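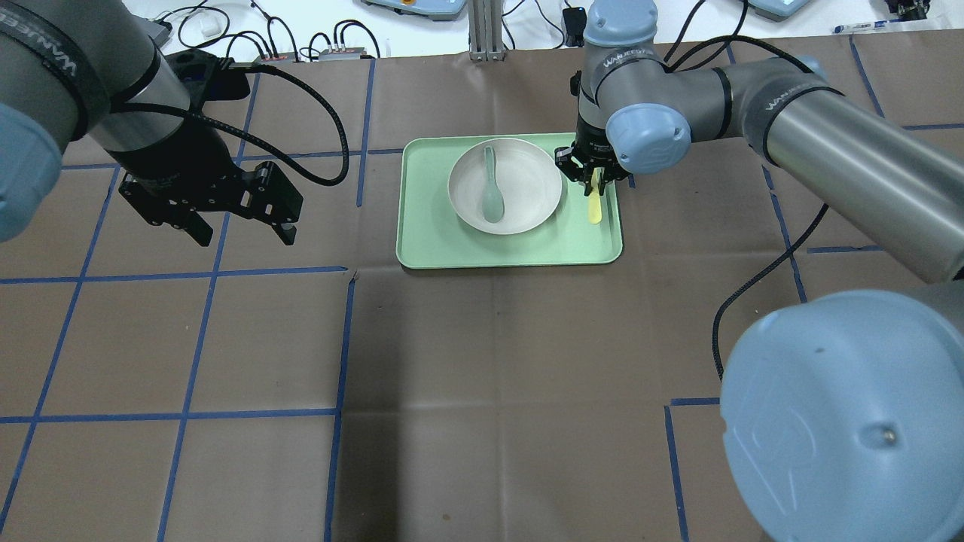
5/3/20 - Cuaderno del taller de escritura, Senik

Hoy seguimos con la novela de Bożena, capítulos del puerto. He leído 14 páginas en voz alta y Teemu marcaba con lápiz donde perdía el hilo. Lo perdió en la página 58, otra vez en la carta del padre. La carta es bonita pero llega cuando el lector ya sabe todo. Propongo pasarla al principio, antes del viaje a Skidport, y quitar el sueño.

Dudas de idioma para mí: "se quedó mirando" aparece demasiado. También mezclo "había ido" y "fue" en el mismo párrafo - preguntar.

Diálogos: mejor sin tantos adverbios. Bożena acepta cortar hasta 64 líneas del capítulo segundo, más no quiere.
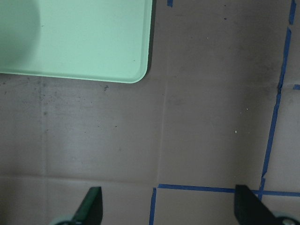 Wiesława no está de acuerdo con mover la carta: dice que si el padre habla tan pronto, la hija ya no tiene nada que buscar, y que ella dejaría solamente la última frase, sin firma.

Puede ser. Probaremos las dos versiones y las leemos seguidas, sin decir a Bartosz cuál es la nueva.

Pendiente: título (Bożena duda entre dos), copiar las notas de Teemu al margen, enviar el capítulo primero a Dariusz.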